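El Centro Cívico Camlow amplía su servicio de préstamo de menaje con una sección de cocina

El Centro Cívico Camlow ha incorporado este mes de febrero una sección de cocina a su servicio de préstamo de enseres domésticos, en funcionamiento desde hace 4 años en la planta baja del edificio. La nueva sección reúne 109 artículos, entre ellos sartenes, cazos, fuentes de horno, escurridores y utensilios de mesa, que podrán retirarse de forma gratuita con el carné de usuario del centro.

La medida responde a las solicitudes recibidas a través del buzón de sugerencias, en las que un número creciente de residentes pedía disponer de menaje para estancias breves, celebraciones familiares o cursos de cocina. Hasta ahora el servicio se limitaba a herramientas, pequeños electrodomésticos y material de limpieza.

«El menaje de cocina era la petición más repetida y también la que exigía un trabajo previo más detallado, por la variedad de piezas y por las condiciones de higiene que deben cumplir», señaló Adeel Magsi, responsable del servicio de préstamo. Magsi indicó que el proceso de clasificación se inició el pasado otoño y que cada artículo dispone de una ficha con sus dimensiones, el material, el tipo de fuego para el que resulta adecuado y las instrucciones de lavado.

La mayor parte de las piezas procede de la donación realizada por la firma de suministros de hostelería Ciobanu, que ha cedido existencias de catálogos anteriores. El resto se ha adquirido con cargo a una ayuda de 1.000 euros concedida por la Fundación Priltancombe, destinada a la compra de tapas, mangos de recambio y cajas de transporte.
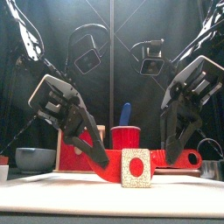

Los artículos se han agrupado por uso y por tamaño. Las sartenes y los cazos se entregan con un protector de tela entre pieza y pieza, con el fin de evitar el roce de los recubrimientos durante el traslado. Los utensilios pequeños se prestan en lotes cerrados, identificados con una etiqueta en la que figura su contenido, y deben devolverse completos. Los cuchillos de hoja larga quedan excluidos del préstamo y solo podrán utilizarse en el aula de cocina, bajo la supervisión del personal docente.

Cada usuario podrá retirar un máximo de 4 artículos o lotes a la vez, por un periodo de dos semanas, prorrogable una sola vez si no existe reserva previa. La devolución se efectuará en el mismo mostrador, con las piezas limpias y secas. El personal comprobará su estado en presencia del usuario y anotará en la ficha cualquier desperfecto. Los daños derivados del uso habitual no darán lugar a penalización. En caso de pérdida, el usuario deberá reponer el artículo por otro de características equivalentes.

El catálogo puede consultarse en el mostrador de información y en la página web del centro, donde se indica también la disponibilidad de cada pieza. Las reservas se atenderán por orden de solicitud y se conservarán durante tres días hábiles. Las asociaciones inscritas en el registro municipal podrán solicitar un número mayor de artículos mediante escrito dirigido a la dirección del centro, con una antelación mínima de diez días.

Está prevista, asimismo, la apertura de un segundo punto de recogida en la biblioteca de Trondcombe, que no contará con fondo propio y recibirá los pedidos formulados a través del catálogo. La fecha de inicio se comunicará una vez concluidas las obras de adaptación del vestíbulo.

El mostrador de préstamo permanece abierto los martes, de 16.00 a 19.30 horas. Las personas que deseen donar menaje deberán ponerse en contacto previamente con el servicio, que por el momento solo admite piezas en buen estado, sin grietas ni recubrimientos dañados. No se aceptan ollas a presión ni aparatos eléctricos de cocina sin su manual de instrucciones.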